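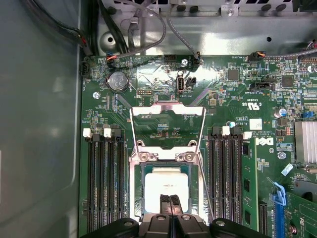

Motherboard in an open metal chassis, seen from above.

Home | Opinion | Health | Money | Archive | Contact

Why I Stopped Trusting the "Facility Fee"

You go see the same doctor, same exam room, same bad magazines. Same seven minutes. Then the bill comes and there's a second charge on it bigger than the first one. Facility fee. For what? For the chair?

Happened to my neighbor Malou Bach in October. Her family practice in Pastberg got bought by the Wanyama hospital group over the summer. New sign out front. New hold music. Everything else the same, down to the receptionist. She went in for an ear infection and got two bills, one from the doctor and one from the "outpatient department," six miles from the nearest hospital bed.

Legal, by the way. On paper her doctor's office is a hospital now.

I called the billing office. Three transfers. A polite man named Tanvir Bepari told me the fee covers "the cost of maintaining readiness." Ready for what, I asked. An ear? He said he would send me a brochure. I got the brochure. It has a sunset on it.

Now the defense, because there is one and I want to be fair. Hospitals run emergency rooms all night, take people who can't pay, keep specialists on call. That costs real money. Fine. I'll pay for it, gladly, through taxes or premiums or whatever we can agree on. But charge it where it happens. Don't hide it in a strep test across town and let patients find out a month later in teh mail. 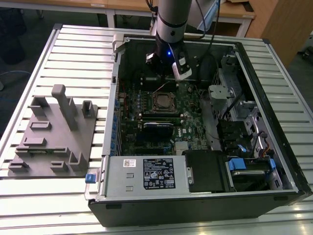

Desktop tower on its side, side panel off.

And the patient can't shop around, which is the part that gets me. Hawi Fikre, a retired nurse who reads my drafts and fixes most of them, tried calling five clinics around Rerkach to ask one question: is there a facility fee for a regular visit? Two said no. One said yes, amount unknown. The other two said it depends on your plan, call your plan. Her plan said call the clinic.

Try running a sandwich shop like that.

So what do I want. Pretty simple. Same service, same price, whoever owns the building. If there's a fee, say the number out loud before I sit down. Put it on the door. And if a practice changes hands, send every patient a letter in plain English saying what it's going to cost them, before the first visit and not after.

Some doctors hate this too. Mine does. He doesn't see a dime of the fee and he's the one who gets yelled at.

Malou paid hers, finally, after the third notice. She drives to an independent office in Warniler now, a longer trip, and they're open Saturday. One bill. If you got hit with one of these send me a copy, black out your account number frist, I'm collecting them for a follow up.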